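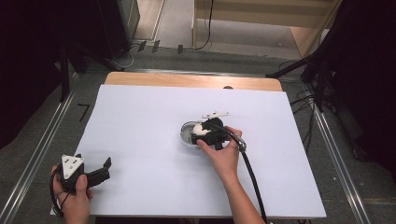
What does the Corwood paired gripper kit include, and is it suitable for a small team?

The kit consists of two hand-held grippers, two marker plates, the cables, and a license for the recording software. A team of two people can operate it, provided one of them is comfortable with calibration and has a spare afternoon for the first setup.

I have received that question in several forms since I mentioned the kit on this blog in December, and the present post is intended as a fuller reply. My remarks rest on nine weeks of regular use. I purchased the kit at the listed price and have no arrangement with Corwood or with Beltora, the distributor that handled my order.

Purpose of the product

The grippers are held in the hands and moved by a person, who performs a task in the ordinary way while the system records the position of each tool and the opening of its jaws. The recordings may then be used to train a two-armed robot fitted with matching jaws. Readers who have taught a robot by moving its arms directly will know how slow that work can be. With the hand-held units, a practiced operator completes a short task at something close to normal speed.

The work I had in mind was the handling of small household and kitchen articles. An egg-shaped object in a shallow oval dish has been one of my standard trials. It is smooth, it sits low against the metal, and the rim leaves little space for the jaws to come in from the side. One hand works at the dish while the other holds the second gripper ready with its jaws open. I recommend a trial of this type to anyone evaluating the product, as it exposes faults in grip and in tracking within a few attempts.

Ordering and delivery

Beltora quoted 3000 dollars for the pair, with shipping charged separately. The order arrived in one carton, well packed, with a printed guide of modest length. One cable was missing from the shipment. I wrote to the distributor at 8:40 in the morning and received a courteous reply before noon; the replacement followed the next week without charge.

The kit does not include cameras or stands. This is stated on the order page, although in smaller type than I would consider appropriate. A buyer who has neither should expect a further outlay before any recording can begin.

Setup

The marker plates attach to the top of each gripper. The two are different in shape, one a thin bar and the other a triangle with printed black dots, and the software must be told which plate is on which hand. I reversed them on my first attempt and lost an hour to the error. The program gave no warning. Corwood would do well to add one.

A plain work surface is advisable. I lay a large white board over the wooden table, which gives an even background and is easily wiped down. The guide suggests marking the floor with tape so that stands can be returned to the same positions, and I have found this advice sound.

Calibration took me most of an afternoon the first time and twenty minutes thereafter. The procedure must be repeated whenever a camera is moved.

Performance in use

The handles are comfortable and the motion of the jaws is smooth. Tracking has been reliable so long as the plates remain in view. When one hand passes over the other, the record may show a brief gap, and the software offers to fill it. I decline this offer as a matter of policy and repeat the attempt.

I kept a log for the egg-shaped object. Of 285 recorded attempts, 185 passed my own review and were retained. The remainder were set aside for gaps in tracking, for poor grips, or for operator hesitation, the last of these being entirely my own fault. The proportion improved as I became accustomed to the tools, and a new user should not judge the product by the first session.

Cables

My principal reservation concerns the cables. Each gripper is wired. The thicker one, with its metal connector, lies across the back of the wrist in the position I prefer, and I am aware of it throughout a session. Over an hour it becomes tiring. Tasks that require the wrist to turn fully over are awkward, and I have stopped attempting them.

I raised the matter with Mārtiņš Petrauskas, who used an earlier version of the kit at a workshop in Culton. He runs the cable up his sleeve and fastens it above the elbow. I have tried his method and can confirm that it helps, though it makes putting the gripper down between attempts a slower business.

Comparison with the Toom set

The Toom set is the nearest alternative I have handled, on a loan of two weeks. It is lighter, and its cables are thinner. Its jaws, however, showed noticeable play, and on smooth objects I found myself correcting the grip continually. The Toom software is the better of the two, with clearer menus and a review screen that Corwood has yet to match. For large, soft articles such as folded towels, I would be content with either.

Support

I have written to Corwood three times. Two replies were prompt and complete. The third question, concerning the export of recordings in an older file format, remains open at the time of writing, and I will add a note to this post when I receive an answer.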